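Betreff: Re: [hausliste] Basar im Juli, Standgebühren und Geschirr

Liebe Liste,

Harish Kotian schrieb:

> Ich finde 19 Euro pro Tisch zu viel. Letztes Jahr waren
> es 4, und da gab es noch Kaffee dazu. Außerdem: Wer hat
> beschlossen, dass wir Mehrwegbecher nehmen? Ich habe noch
> 600 Pappbecher im Keller.

Lieber Harish, die Pappbecher kennen wir alle, sie stehen vor meinem Fahrradabteil. Zum Beschluss: Der fiel am Donnerstag im Hof, du warst eingeladen und hast auf die Einladung mit einer Frage zur Mülltrennung geantwortet.

Die 19 Euro kommen vom Zeltverleih Riedl, der uns für Zelt und Bänke 627 Euro abnimmt, Aufbau nicht inbegriffen. Mestora wäre billiger gewesen, wollte aber im Voraus und in bar bezahlt werden, und zwar auf einem Parkplatz. Ich habe dankend abgelehnt.

Becher bringt also jeder selbst mit, bitte solche, die man im Gedränge wiedererkennt. Weiße von Werora haben wir im Haus vermutlich mehr als Bewohner.

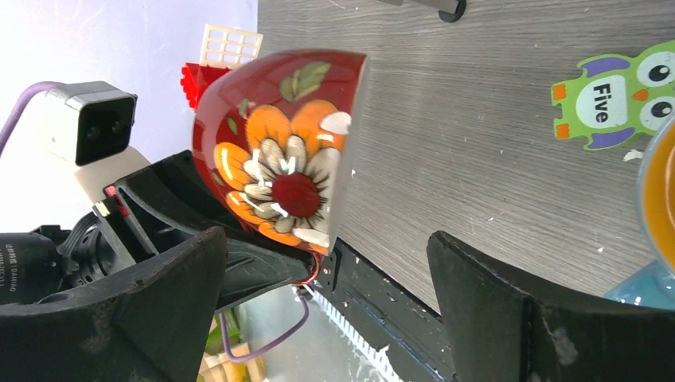

Rot mit Blume: verwechselt keiner.

Nun zu den Tischen, getrennt nach dem, was erfahrungsgemäß Streit gibt.

1. Kinderkram. Kommt auf den Tisch an der Mauer. Kleinteile bitte einzeln auslegen und nicht als »Überraschungstüte« verkaufen, die Überraschung war beim letzten Mal ein halber Radiergummi.
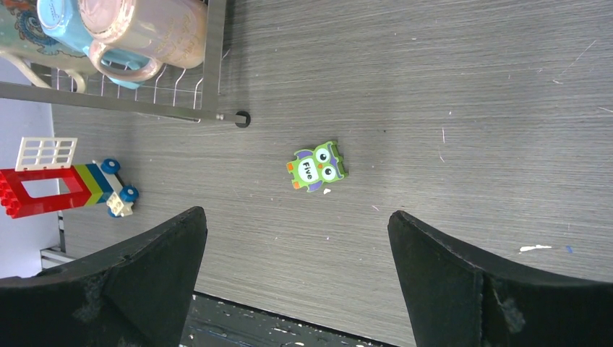

2. Bücher. Nur, was jemand freiwillig lesen würde. Das Handbuch zur Steuersoftware Trusamham ist nun zum dritten Mal unverkauft heimgekehrt und darf in Frieden ruhen.

3. Abwasch. Wir brauchen zwei Leute für den Nachmittag. Gespült wird in der Waschküche, das Abtropfgestell muss abends wieder leer sein, sonst wohnt das Geschirr dort bis Weihnachten.
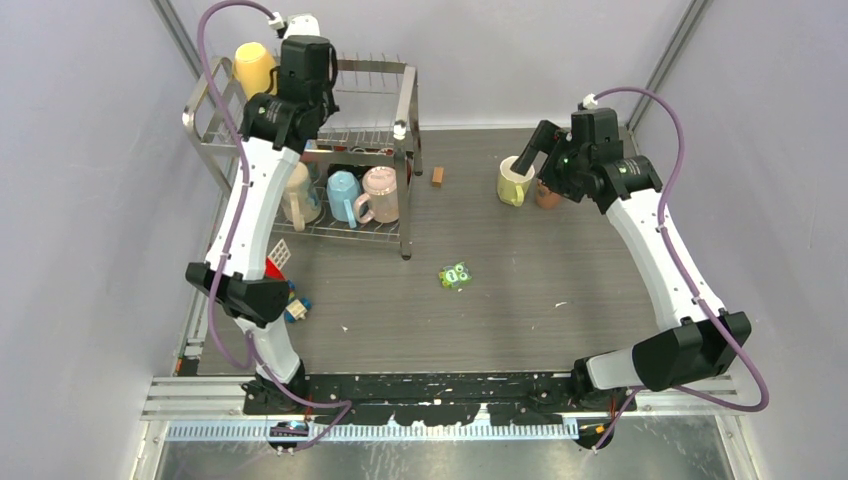
Wer sich für den Abwasch meldet, zahlt keine Standgebühr. Das gilt auch für dich, Harish, und wäre sogar günstiger als voriges Jahr. Handtücher bitte selbst mitbringen, meine sind seit dem Sommerfest verschollen und ich habe einen Verdacht.

Aufbau ab neun Uhr. »Ab neun« heißt um neun.

Grüße aus dem zweiten Stock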